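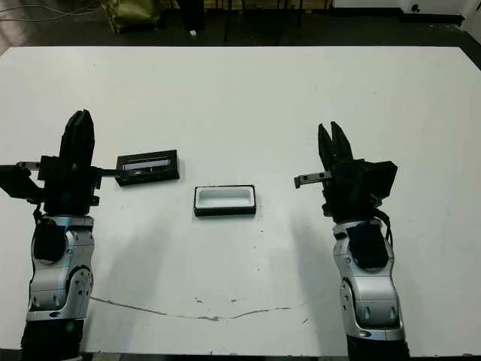 Octobre
Par Chantal Ouellet

Le taux de réussite est une politesse que les chercheurs se font entre eux. Chez Brundar, on annonce 100 % pour la saisie à deux bras, sur 10 essais. Dix ! J'ai réussi plus de soufflés que ça, et je ne publie pas.

Harvey Fehr a eu le mauvais goût de refaire la mesure : 723 essais, bacs déplacés au hasard, échecs compris. La méthode Tridavum y perd à peu près 18 points. Son article est deux fois plus ennuyeux et je l'ai lu deux fois. Qu'on me donne des échecs bien rangés, avec leur tableau en annexe.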